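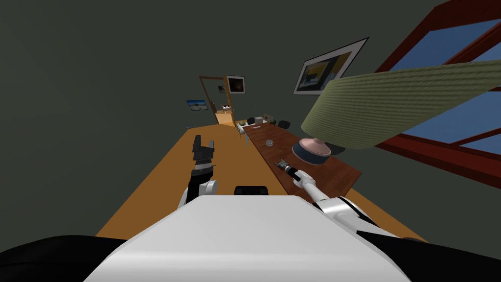

1/ Wonska unlock day, a thread

OK so a bunch of you asked why I'm glued to my wallet this week. The Wonska team tokens unlock on November 5, 2025, and I've been holding a small bag since August. Small! Please don't picture a yacht.

2/ The numbers, as I read them off the token page: 167 million coins come loose, split over 4 wallets. Three belong to early backers. The last one is the founders', and Petro Boiko has already said he's not touching his share. We'll see, Petro.

3/ Tamara Bilyk thinks most of it goes straight to the Torton exchange and the price takes a bath for a week. I go back and forth. The last unlock was way smaller and it still knocked almost 7 percent off before lunch (I was at the dentist, great timing).

4/ What I'm doing: moved my coins off the exchange last night, left 600 bucks in stablecoins in case there's a dip worth buying. Fees on the bridge were silly, so check before you hit send.

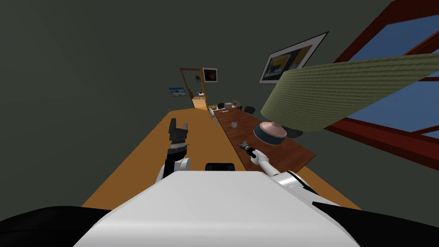 Long table, lamp, doorway at the far end.

5/ If you want to follow along, the Romaniuk explorer shows all the unlock wallets and you can set alerts for free. Mine are on loud. Sorry in advance to my neighbors!

6/ Not advice, I once bought Clirnalari at the very top. More when the first wallet moves.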